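Hand-Held Grippers for Teaching Laundry: Two Weeks With the Lidgate Pair

I fold a lot of laundry, and I have been waiting most of my adult life for a machine to take it over. So when Silvana Paiva offered me a turn with the Lidgate hand-held grippers, I said yes before she finished the sentence. I wanted to find out how close we are, and I came away more hopeful than I expected (and with sore thumbs).

The idea is simple. You hold one gripper in each hand and do a chore with them, and the recordings go toward teaching a robot the same chore. The catch is that you have to work the way a robot does, with two pinching jaws and no fingertips. It is a humbling way to meet a shirt you have folded a thousand times!

Picking up cloth was the first surprise. The clamps bite a corner well and hold on, even with something dark and heavy hanging between them. I never got tired of that part.
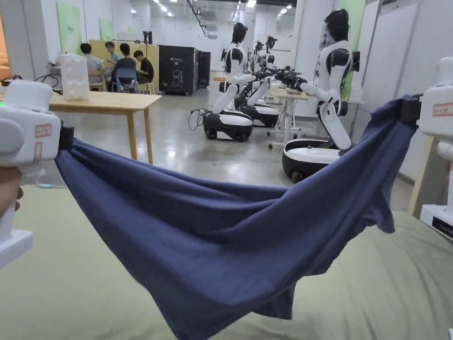
My first shirt took me 76 seconds. By the end of the second week I was down to 25, and most of that gain came from learning not to fuss. With bare hands you smooth as you go, a little here and a little there, and you have no idea you're doing it. With grippers every bit of smoothing is a separate move. I started laying the cloth down further from me and dragging it back flat, a trick I got from Jailson Fagundes, and my folds got better overnight.

Sleeves are still a pain. A sleeve that ends up tucked under the body of the shirt is almost invisible from above, and you have to lift the whole thing to fish it out. Towels, on the other hand, are a joy -- square, thick, and hard to get wrong. If somebody sold me a machine tomorrow that did only towels, I'd clear a spot for it.

As for the grippers themselves, I like them a lot. They sit level when you put them down, the lights are easy to read at a glance, and the jaws open wide enough for a bulky hem. My complaint is the bulk of the body. When you bring both hands together for the last fold, they bump. 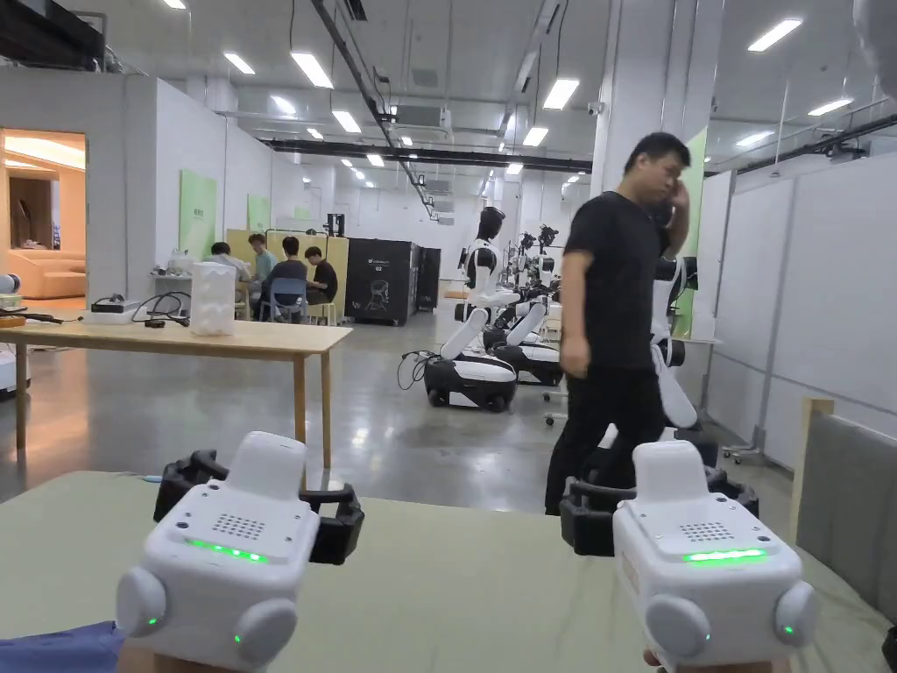

So can a robot fold my laundry yet? Sometimes, if the pile is small and the clothes are the kind it has practiced on. I watched one fold two towels in a row very nicely, then spend ages on a pair of kids' leggings.

That sounds like a letdown, but I thought it was thrilling. I have seen people do worse with leggings. Tarmo Sepp, who has worked on the shop floor at Hustwood for years, was less impressed and told me he'd hire it for sorting rags and nothing else. Fair enough. Rags are a real job too, and it would free up a person for something better.

I also tried wiping a table and putting lids on tubs. Wiping went fine. Lids were maddening, and I gave up on the screw-top ones after an afternoon.
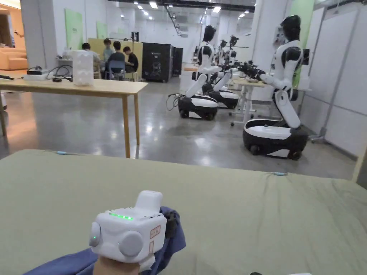
Would I use them again?

In a heartbeat. They're comfortable for nearly an hour at a stretch, they taught me more about folding than my mother ever managed to, and I'd love a slimmer version for small hands. I wouldn't expect a full laundry basket to be handled for me this year, but towels -- I think towels are close.

Related reviews
Batista Steam Press: A Month of Collars
The Hinville Robot Mop on Old Tile
Jussara Holanda on Dishwashers That Load Themselves
Five Lint Removers Compared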